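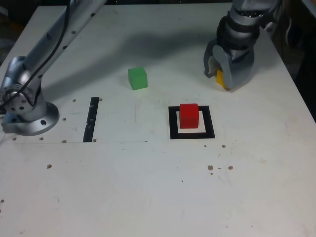

The red block in the square, green one waiting its turn.

Hello, and thanks for dropping in! I'm Birger Backlund and I run Gondton, a small workshop school in Tinerlow where people of all ages come to build, sort, stack and generally muck about with coloured blocks. I started it with 6 pupils and one table. We've got 24 on the books now, and I still love that table best of all.

It's white, or it was very white once. These days it has scuffs and little marks all over, and I've been told more than once that I ought to paint it. I won't. A table that gets used should look used, and a fresh coat would only make everybody nervous about leaning on it.

Most of what we do starts with three cubes — a red, a green and a yellow — and a black square to put things in. That sounds like very little, I know! But ask someone to write down exactly how to get the red one into the square, and then to swap it for the green, and you'll have a lively half hour on your hands. People forget to say which way to turn, or where to let go, and then we all have a laugh and cross bits out.

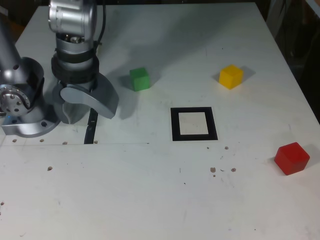 All three cubes out, and the square clear.

New starters get 3 sessions on the cubes before they go on to the Hornarico, which is our name for the big sorting puzzle in the back (100 pieces, bring a biscuit). Some people never want to move on, and that's fine by me.

We take new pupils every April. You don't need to know a thing before you come, just wear sleeves you can roll up. Drop me a line or knock on the door — if the lights are on, I'm in, and the kettle won't be far off.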